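4.2 Leveling the Skalon table base

1. Turn the four feet fully in. Set the base on a hard floor.

2. Lower the top onto the post and tighten the collar by hand.

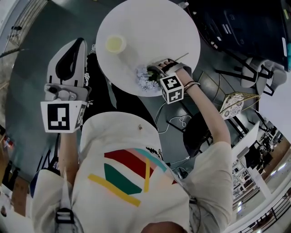 Do not use a wrench at this stage -- the collar must still turn.

3. Place a level across the top. Back out the low foot until the bubble centers, then tighten the collar to 18 Nm.

CAUTION: Do not load the top with more than 50 lb. 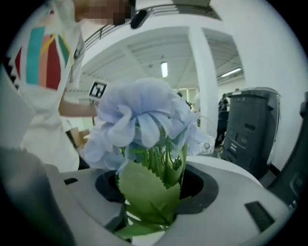 4.3 Rechecking

Check the collar after 400 hours of use. Replace worn feet in sets of 2.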